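Temholm Tabletop Tidying
README, version 2

Summary

Temholm is a collection of short recordings of one small household job: putting dishes and containers into a wire basket on a table, and taking them out again. It was made for people who study how everyday objects are picked up, turned, set down and stacked. There are 2,706 recordings in this version. Each one starts with the table set up in a known way and ends when the last item has been put down.

The set is maintained by Todor Milošević. Version 1 went by the working name Drelus, and some older notes and scripts still use that name. The two are the same project, but the item lists are different, so please don't mix labels from one with recordings from the other.

What the job is

There are three tasks.

Load. The items start on the table and end up in the basket.

Unload. The items start in the basket and end up on the table, spaced so that none of them touch.

Swap. One item is already in the basket and a second is on the table. They trade places. The person may set one down anywhere in between.

Load is the largest group. Swap is the smallest, with 500 recordings, and was added late, after two users of Drelus asked for something with a choice of order in it. We kept the instructions short. People were told which task to do and which items were involved. They were not told which hand to use, where to stand the basket, or which way up a bowl should go.

The table and the basket

The table is a light wooden one with rounded corners and a small round grommet hole toward the far edge. Small dark tape marks on the edges give a reference if you need to line up one recording with another. The table was checked against the floor at the start of every session and moved back if it had drifted. We didn't fix it down.

The basket is rectangular, black wire mesh, with thin metal rims and a wire handle along the upper rim. It is light enough to slide when something is pushed against its side, and this happens often in the Load recordings. We left these in. If the basket slid so far that it overhung the table, the recording was stopped and thrown out.

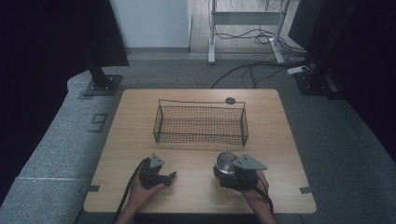 The default starting place for the basket is the middle of the far half of the table, long side facing the person. In the Load task this leaves the near half free for the items. Unload uses the same place. In Swap the basket may start to the left or right instead, and the start label tells you which.

The items

The items are ordinary kitchen things, bought in one go from a housewares shop called Joubert and washed before use. They fall into four groups.

Bowls. Metal bowls with a polished finish, in two sizes. The small one fits in the basket flat. The large one fits only if it goes in on its side or if nothing else is there.

Cups. Plastic, straight-sided, no handles. They nest.

Tubs. Food tubs with lids. The lid counts as a separate item when it is off, and as part of the tub when it is on.

Small things. A sponge, a folded cloth, a short brush and a funnel. The cloth was refolded between recordings but never in exactly the same way.

We left out glass and knives. We also left out plates, which were in Drelus, because they would not stand up in this basket without sliding under the other items.

How a recording is laid out

Every recording has its own folder, named with a number. Inside you will find the video, a label file, and a plain text note if the person running the session wrote one. Most folders have no note. Where there is one, it is worth reading before you use the recording for anything careful.

The label file holds:

task: load, unload or swap
items: the list of items, in no special order
basket_start: far, left or right
basket_moved: yes or no
order: the order in which items were finished
dropped: items that fell, if any
lid_state: on, off or none

An item is "finished" when it is released in its final place. If somebody put a bowl in the basket, changed their mind and took it out again, only the last release counts. The earlier one is not in the labels, though it is in the video.

"Dropped" means the item left the person's control and hit the table or the floor. Tipping a cup over inside the basket is not a drop. Leaning a bowl on the rim and letting it fall in is not a drop either, though the labelers argued about it, and you may disagree with a few of their choices.

Metal bowls

The bowls need a section of their own because they cause most of the questions we get.

The finish is shiny and picks up reflections from whatever is nearby. Anyone tracking the outline of a bowl should expect the inside edge to be hard to find when the bowl is tilted. We tried dulling the finish with a matte spray during testing, but it rubbed off on the other items, so the bowls were used as bought.

Bowls are labeled by size only. Two bowls of the same size cannot be told apart and we made no attempt to do so. If a recording has two small bowls in it, the order field lists "small_bowl" twice.

The way up of a bowl at the end is not labeled in this version. A user at Mumau has labeled it for 785 recordings and has offered to share the result. We plan to merge it in July, once the names have been matched to ours.

Splits

There is a suggested split into training, validation and test. It is made by session, so recordings from one sitting stay together. Use it if you want your numbers to be comparable with other people's. The large bowl appears in all three parts. The funnel is in the test part only, on purpose.

Known problems

Some basket_moved labels are wrong in the Unload group. The rule was that any shift wider than a finger counts as a move, and the early labelers used a looser rule.

The brush was replaced partway through after the handle split. The new one is slightly longer. Both are labeled "brush".

Lids were sometimes put on the wrong tub. The labels follow what was done. They don't say whether the lid fits.

A few Load recordings have the basket turned with its short side facing the person. They are marked "far" like the rest. A corrected label is on the list for the next version.

What it is good for, and what it isn't

The set is a fair match for work on packing order, on how people make room in a container that is nearly full, and on handling rounded and nested objects. It is a poor match for general kitchen work. There is no sink, no shelf and no food. There is one table and one type of basket, and results on it will say little about drawers or dish racks.

Speed should be read with care. People were told to work at whatever pace felt comfortable, and some got faster over a session as they learned how the large bowl fits.

Changes since Drelus

Plates removed.
Funnel and brush added.
Swap task added.
Left and right basket positions added.
Lid state moved out of the notes and into the label file.

Reporting errors

Send the folder number and a line saying what is wrong to Todor Milošević. Corrections to labels go out with the next version. Recordings are not renumbered when one is removed, so gaps in the folder numbers are expected.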